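Marow House: The Round Table Room

The round table is in the front room of Marow House, on the side that gets the morning sun. It seats more people than it looks like it should, and in February it is the warmest place in the building until lunch. The photo on this page was taken there, and the notes under it cover the table, the dishes and how the room is used. Photo and notes by Afia Ankrah.

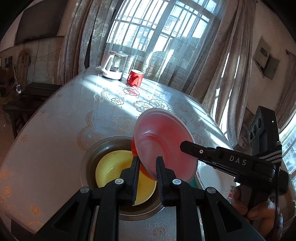 Dishes at the round table, with the metal basin set into the table. Red plate, yellow bowl, white plate with the small red and green print.

The basin
The stainless-steel basin is set into the tabletop and has a wide brushed rim. People who come for the first time tend to ask about it. Obed Zakaria bought the table secondhand from Dogbe, a restaurant supply shop that has since closed, and the basin was already in it. We use it for used dishes during a meal and for serving on bigger days. It lifts out for cleaning. Please put it back with the rim flat, or the cloth bunches up on one side.

The tablecloth
Pale grey-white, with flowers and scalloped lace patterns in light gold and beige. The pattern is embossed, so crumbs settle in it. Wipe it with a damp cloth after each meal and again at the end of the day. Araba Sowah picked it out. There is a spare in the hall closet, still folded.

The dishes
Nothing matches, and we have stopped trying to make it match. The red plate is the translucent one with raised rings. It goes in the rack on its edge, away from the heavier plates. The white plate came in a box of kitchen things from Syahrul Lubis when he moved. Yellow bowls are used for soup and for fruit. If one has marks inside that don't come off with dish soap, leave it by the sink with some baking soda and water in it.

The far end
The kettle and a red mug are at the far end of the table in this photo. The kettle has a clear glass body, so you can check the water level before you switch it on. Fill it at the kitchen tap, not the one in the hall. Empty it at night. The glass shows scale quickly with our water, and Zuweira Asante descales it with vinegar at the start of each month.

The light
Sun reaches the far half of the table and puts flower-shaped shadows on the cloth near the window. By 1 p.m. it has moved off the table completely. Anyone who wants to take their own pictures in the room should come before 11.

Using the room
The room is open to residents from 7 a.m. Groups of more than 5 should write their name on the sheet by the door. Wash, dry and put away what you use. Plates go on the lower shelf, bowls above them, mugs on the hooks.

This is picture 124 in the Marow House gallery. Prints can be ordered at the front desk. The kitchen and back garden are on the next page.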